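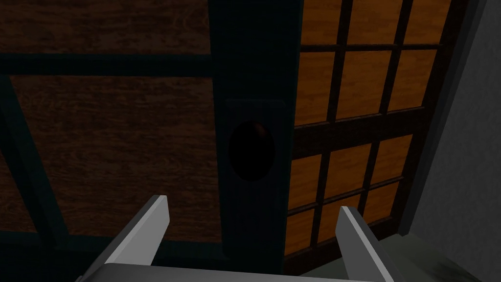
Notebook, Manipulation Workshop, Poststead site
May, entry opened 8:15 a.m.

Subject: Open day, door-opening demonstration

This entry records the arrangements and results of the open day demonstration. It is intended for workshop staff and for colleagues at the Amini office who could not attend. Settings not listed here are unchanged from the previous entry.

Program. Visitors were received in groups at the main entrance and brought to the workshop after the safety talk. Each group was shown the simulated door task first, on the wall display, and then the physical bench. The simulation was run in Skusatden with the view from the gripper on the large display and the joint readings on the side monitor. The physical bench was shown with the arm powered down, as agreed with the site office.

Simulated task. The gripper approaches a dark stile with a recessed oval handle, between a dark wood panel and a lighter lattice door. The approach is made with the fingers open. The run is stopped if contact is made with the plate before the fingers reach the recess. Lighting was left at the low setting used in training. Two visitors remarked that the handle was hard to make out against the stile, and this is a fair comment for a public display. The training setting should be kept, but a brighter copy of the file is to be prepared for future visits.

Results. The batch prepared before the open day consisted of 200 runs with the starting position varied. The door was opened in 98 of them. This figure was given to every group without adjustment. Most failures fell into one of two kinds: the fingers closed short of the recess, or one fingertip caught the edge of the plate and the arm stopped on the force limit. The remaining failures have not been sorted. During the demonstration itself 8 runs were shown live. No tally was kept of these, as the operator was also answering questions, and they should not be added to the batch.

Faults. The display froze once during the second group, when the recording function was switched on while a run was in progress. The program was restarted and the group moved on to the bench in the meantime. The same fault was seen in an earlier build and has been reported again. Recording is to remain off during visits until a corrected build is installed.

Questions from visitors. The delegation from Jiveck asked whether the lattice door uses the same hinge model as the solid panel. It does in the present file. They also asked whether grip force can be limited separately for each finger – it cannot at present, and a request has been entered. Several members of the public asked when the arm would be able to open doors in a home. Staff replied that the work is at an early stage and that no date has been set.

Printed material. 50 copies of the handout were supplied and all were taken before the last group arrived. The handout still shows the old bench layout on its second page. It should be corrected before reprinting.

Actions
Prepare the brighter display file and store it apart from the training files.
Sort the remaining failures in the batch by cause.
Send the hinge parameters to Jiveck – the request is in the shared inbox.
Correct page two of the handout.
Return the side monitor to the Amini office.

Workshop closed and bench supply isolated at 5:40 p.m.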